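Scorekeeper Set-Up Guide
Section 4: Scoring tablet and tee sheet, junior nine-hole days

Read this before you leave the pro shop. Set-up takes longer than you think on a busy morning. Sections 1 to 3 cover charging, logins and the printer, do those first.

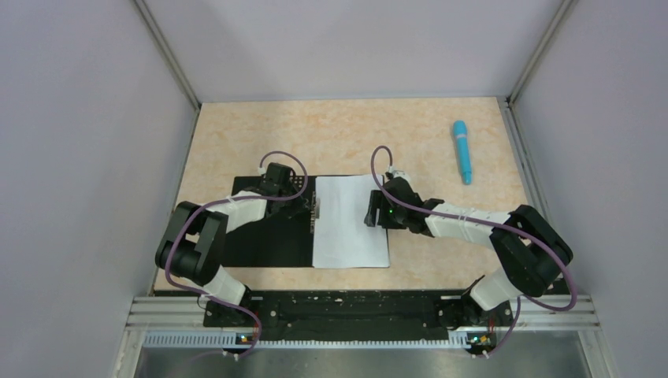
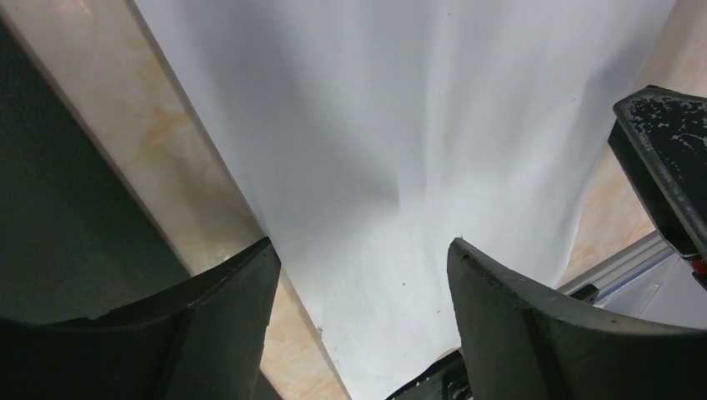
Valdale Junior Golf, Scoring and Starting Team

4.1 What you need

Tablet, fully charged. Stukus scoring app already installed (see Section 2). The starter's key ring. Paper cards, one per player plus spares. Pencils. The printed tee sheet. Yes, print it even if the tablet is working fine.

Minimum charge to start a round is 80 percent. Lower than that, swap it for the one on the shelf.

4.2 Open the event

1. Turn the tablet on and wait for the home screen. Don't tap anything while the little wheel is spinning.
2. Open Stukus.
3. Tap Events, then Today. If Today is blank, check the date on the tablet. It resets sometimes when the battery runs flat.
4. Pick the junior event. There may be a men's league event on the same day with nearly the same name. Look for JR at the front.
5. Enter the starter PIN. It's on the card in the key box, not in this guide.
6. Tap Open Event. The bar at the top goes green.

NOTE: Open the event on one tablet only. Other tablets get joined later, see 4.5. If two are opened you get two leaderboards and have to merge them by hand.

4.3 Check the course and tees

1. Tap Course. Should say Dallville, Front Nine.
2. If it says Assunção, that's the away course from the last match. Tap Change and pick Dallville.
3. Tap Tees. Beginners play the forward tees, intermediates play the middle tees. Set this by group, not by player, much faster.
4. Check hole 7. The forward tee there was moved up in March and the old yardage still comes up on some tablets. Correct forward yardage is 103. If it shows anything else, tap the number, type 103, tap Save.
5. Tap Done.

CAUTION: Do not tap Reset Course. It clears the pars as well as the yardages and you will be typing all nine back in while parents wait.

4.4 Load the tee sheet

1. Tap Tee Sheet, then Import.
2. Choose the newest file. Sign-ups close Friday at 5 p.m. and the sheet goes out after that, so anything older is wrong.
3. Compare against the printed sheet. Names, groups, start times. Go down the page with a pencil and tick them off.
4. Player missing? Tap Add Player, first and last name, group. Leave handicap blank for beginners.
5. Player not coming? Tap the name, tap Withdraw. Don't delete. Deleting shifts everybody below up a group.
6. Tap Lock Sheet when the first group is on the tee.

NOTE: Groups of four at most. If you end up with a single, move one player over from the group behind so no junior goes out alone. Ask before moving siblings, some of them want to be split up and some really don't.

4.5 Join the other tablets

Only needed if walking scorers are going out with the groups. Otherwise skip to 4.6.

1. On the starter tablet tap Share. A four-digit code comes up.
2. On each walking tablet open Stukus, tap Join, type the code.
3. Pick the group that tablet is following.
4. Wait for the group names to show up. Can take a minute near the cart barn, signal is poor. Walk toward the putting green if it hangs.
5. Put the strap on. Every time please. We have replaced enough screens.

The code runs out once the sheet is locked. If a scorer turns up late, unlock the sheet, share again, lock it again.

4.6 Entering scores

1. After each hole, tap the player, then the number of strokes.
2. Maximum score for a beginner is double par. Once they get there, pick up and go to the next hole. The app does not stop you typing a higher number so watch it.
3. Intermediates hole out. No maximum.
4. Penalty strokes go in the total. Don't use the Penalty button, it adds them a second time.
5. Tap Confirm. Row turns gray when it's saved.

Wrong number? Tap and hold the gray row, choose Edit. You can do this right up until the card is signed.

CAUTION: The paper card is the official score. Players mark each other's cards and sign them at the end. If tablet and card disagree, go with the card and fix the tablet. Ask the players first, quietly, before anybody signs.

4.7 If it rains or there's lightning

1. Horn goes, everyone comes in. Leave the scoring, get the kids in first.
2. Once inside, tap Event, then Suspend.
3. Note the hole each group was on. Write it on the printed sheet too.
4. To restart, tap Resume. Scores should all be there. Check one group against its cards before sending anyone out.
5. Not restarting? Tap Close Early. Completed holes are kept but don't count toward the season table.

Tablets are splash proof, not rain proof. There are zip bags in the key box drawer.

4.8 Closing out

1. Collect every card. Check for two signatures.
2. Compare totals with the leaderboard. Beginners first, they are usually waiting on a hot dog.
3. Break ties on the last three holes, then the last hole. The app does this if Countback is on. Check that it's on.
4. Tap Close Event, then Print Results. Two copys, one for the board and one for the binder.
5. Log out. Plug the tablet in. Keys back in the box.

4.9 Quick fixes

Leaderboard frozen: close the app and open it again. Scores are saved on the tablet even with no signal.

Error 79: tablet has lost the event. Tap Rejoin, type a new code from the starter tablet. Don't open the event again on the walking tablet.

Printer not found: turn teh printer off and on, then see Section 3.

Player shows up twice: withdraw the one with no scores.

PIN refused: check caps lock, there is a letter in it. Three wrong trys locks you out for ten minutes, use paper cards until then and type the scores in after.

Next: Section 5, Range ball machine and bucket tokens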